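Home > Robotics > DIY Builds > Grippers and End Effectors

Two-finger gripper is not reliable with a small round bowl

Posted by ninport_bench, April 2019

I am building an arm at home and testing it on my kitchen counter. The task is to take a small pale green bowl from a bamboo cutting board. In my log I have 52 tries, and nearly half are failed. The bowl turns, or one finger touches the rim first and pushes it away. The views are from the side and from the wrist camera. 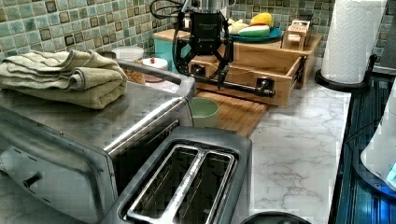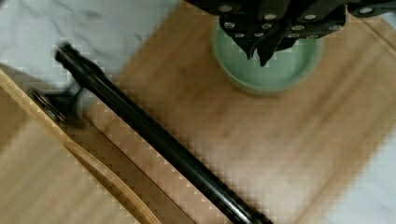
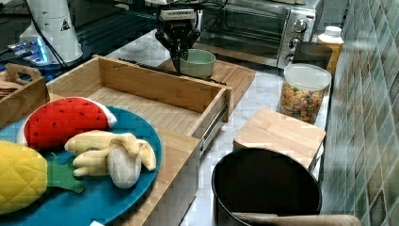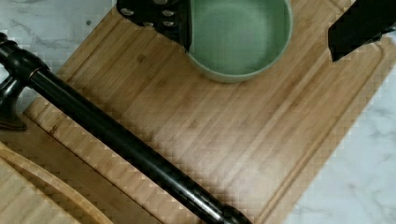 Gripper and cutting board, four views. In the last one the fingers are on two sides of the bowl.

Should I change the fingers, or is my approach wrong?

haverford_mike2471
Get rubber pads. Fixed mine.

Coletdale Tinkerer
I had the same trouble with cups. Before you buy anything, check how well your fingers are centered when they go down. If the left one arrives early, the bowl will slide or turn. Let the arm stop above the bowl, correct the center from the wrist camera, and then go straight down slowly. Also your wrist picture looks blocky to me. Please try less compression, the rim will be easier to find.

bralwood_shop
Agree with the above about centering. Another way is one finger inside the bowl and one outside, so you pinch only the wall. It needs thin tips and low force. I don't know your model, so test with a plastic bowl first.

Tags: gripper, wrist camera, home build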